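Gonzalo Collado on eighteen years of mending accordions

Gonzalo Collado learned to tune reeds in the back of a music store in Cimthorpe, where he had been hired to sell sheet music. The store is gone. He now works out of two rooms above a dry cleaner, and the instruments wait for him on shelves along the hallway, each with a paper tag tied to the strap.

"I have been doing this for 18 years and I still write everything on the tags," he said. "I tried a computer program called Plandex for a while. It was fine. I just kept forgetting to open it."

Most of what comes in is old. Families find an accordion in an attic, somebody squeezes it, and half the notes stick. Collado starts by listening to the bellows with the instrument closed and hanging from one strap. If it opens by itself too quickly, air is getting out somewhere, and he looks at the corners and the gaskets before he touches a reed.

"People always want to talk about the sound," he said. "The sound comes last. If it leaks, tuning it is a waste of a week."

A full tuning is slow. The Gunnlaugsson he had open on the day we spoke, a piano accordion with a cracked grille, has four sets of reeds on the right-hand side. He scratches a little metal from the tip of a reed to raise the pitch and from near the base to lower it, then puts the block back and checks again, as a reed rarely sounds the same inside the case as it does on the bench.

Wax is the other big job. The reed plates are held in place with a mix of beeswax and rosin, and after some 40 years it gets brittle. Collado melts his own in a small pot and pours it with a bent spoon. He would not give me the proportions.

"It depends on where the person lives," he said. "A hot attic, a cold church - you change it a little."
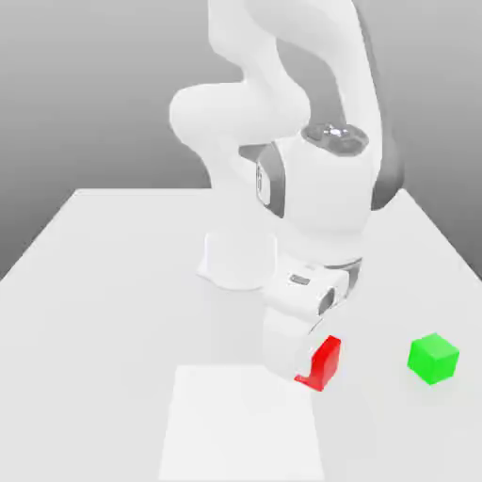 Lidia disagreed with him on the wax. She has rewaxed plenty of her own reed blocks, she told me by phone, and has used the same mix in every one of them, summer and winter, without a plate coming free. What ruins accordions, in her view, is storing them on their backs, so that the valves on one side hang open and curl.

Collado laughed when I passed this on. He agreed about the storage. He did not agree about the wax.

He charges by the hour and gives an estimate first, and he says the estimate often ends the conversation. A plain student model such as the old Jodberg can cost more to fix than to replace. He tells people so, and some of them go ahead anyway.

"A woman brought me her father's Jodberg in June," he said. "There were 113 dead or buzzing reeds in it, I marked every one. I told her the price and she said okay before I finished."

That one took him four weeks. It is back with her now, though he wants to see it again once the new leathers have settled. He has also asked her to play it for ten minutes a day, even badly, and to keep it away from the radiator.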